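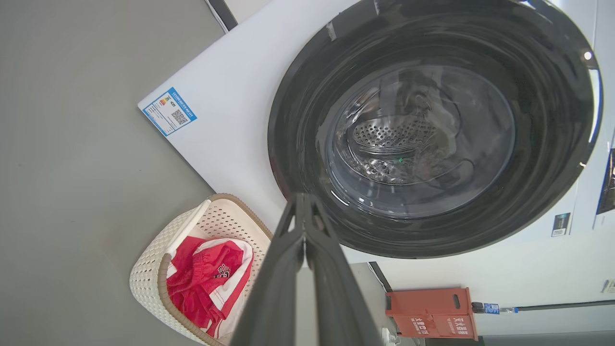
Figure 1. Wrist view: washer door, basket at left, gripper at bottom.

Lecture 11: Finding the door from the wrist camera

Course code is in the Vindetti repository, folder broltar. Pull before the lab.

The door rim is a circle in the world and an ellipse in the picture. We fit the ellipse first, then solve for the tilt of the front panel. Two poses fit one ellipse. Use the straight edges of the panel to pick the right one.

The glass gives trouble. Reflections hide part of the clothing in the drum, and edges found inside the rim do not belong to the door. Mask everything inside the rim before fitting. The gripper is always in view, so mask it too, using the joint angles.

Settings for the lab:
Edge threshold: 80
Minimum rim points: 56
Planner replan rate: 20 Hz

The planner treats the basket as a box with an open top. It does not model the clothes.

Homework: run the fit on the March recordings and plot the tilt error for each. Hand in the plot and your mask code.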